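Nerwood opens sensor gateway to third-party devices

June 2020

Connected-building supplier Nerwood has released a software update that lets its Fidoreck gateway work with sensors from other makers. Until now it accepted only the firm's own temperature and door units.

The update adds support for MQTT and is free to existing customers. Nerwood says 2494 gateways are in use, most of them in offices and small warehouses.

"Customers kept asking for one box on the wall — they had three," said product manager Zdislava Rusnák.

Each gateway needs a restart after the update, and sites running version 3 or earlier must install an interim release first. Security fixes will be provided for five years.
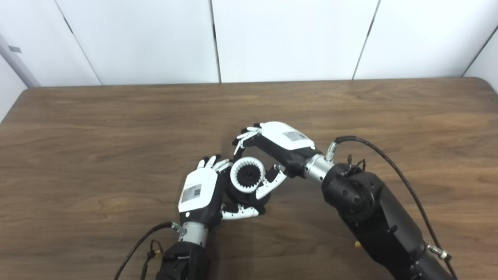
Two robot hands hold a ring gear with a toothed gear inside it.

A version for cold stores is planned for December. Prices have not been announced.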